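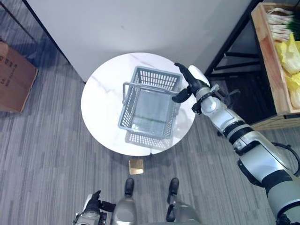

Moving the phones at a four-room accounting office

I have been putting off writing up the Saavedra job, mostly because it was not an interesting install until the second week. It is a small accounting office with 40 extensions on paper and far fewer people, the rest being fax lines, door phones, a conference unit and numbers that belonged to staff who left years ago. They were on an old PBX in a closet, paid for by the line, and the maintenance contract was ending in July.

I do this kind of work on my own, with Fidel Figueroa helping when there is cable to pull. The office manager, Anitha Chowdary, had two requirements. The main number could not go down during business hours, and the fax lines had to keep working, as two of their clients still send everything that way.

The hosted service is Cirell. I have used them before and the admin portal is slow but complete. Desk phones are the basic Potis model, two line keys, PoE, no color screen. I tested one at home for a month. The handset cord is too short and the speakerphone is fine.

Order of work, for anyone planning something similar:

Extension audit first. I printed the list out of the old PBX and walked the office with it. Any extension that did not ring a physical device got a line through it. This took one afternoon and cut the monthly bill more than any discount would have.

Network second. Their switch was unmanaged and had no PoE, so that was replaced. Phones went on their own VLAN, with DHCP handing out the provisioning address in option 66. I set voice traffic to DSCP 46 and confirmed with a packet capture that the tag survived as far as the router. It did not survive past the router, and on a business cable line I did not expect it to.

Porting third. The port request was rejected once over the service address, which had a suite number on the bill and none on the form. Get a copy of the last bill and type exactly what is on it, including the mistakes. The second request went through and the number moved on a Sunday, with call forwarding set on the old line the night before as a fallback.
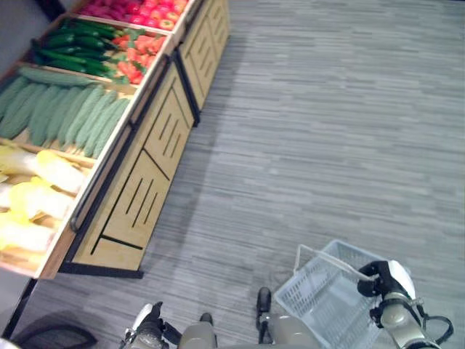
Monday morning was quiet. The trouble started the following week, when Deolinda Figueiredo at the front desk reported that outside calls dropped while on hold. Only some of them, and never while I was there. I asked her to write down the time of each one. She kept a very good list, and with it I could match each drop to the call logs.

Every dropped call had ended at the same point in the session timer. The phone was sending a re-INVITE to refresh the session and the reply never came back. The router had SIP ALG switched on. I had turned it off during setup, and the ISP had pushed a firmware update that turned it back on. With ALG rewriting the headers, the refresh went to the wrong port and the call was torn down.

I turned it off again, then moved signaling from UDP to TLS, which the ALG cannot read and so leaves alone. I should have used TLS from the start. The registration interval went from 1,000 seconds down to 200 to keep the NAT mapping open. No drops on Deolinda's list after that.

Fax was the other problem. T.38 worked for short documents and failed on long ones, usually after page 3. I tried lowering the speed and turning off error correction, and both helped a little. In the end I put the two fax numbers on a Tulico adapter that stores the pages and sends them over HTTPS. The machine thinks it is talking to another fax. It is an extra box on the shelf and an extra charge each month, and Anitha was fine with both.

Sreekumar Sastry asked in the comments on my last post whether I back up the phone configs. I do. The portal exports one file per device, and I keep those with a text file listing the MAC address, wall jack, switch port and extension. Take the passwords out before you email it to anyone.

Still open: the door phone echoes, and the old PBX is still bolted to the closet wall. Benjamín Bravo wants it for parts if I can get it down in one piece.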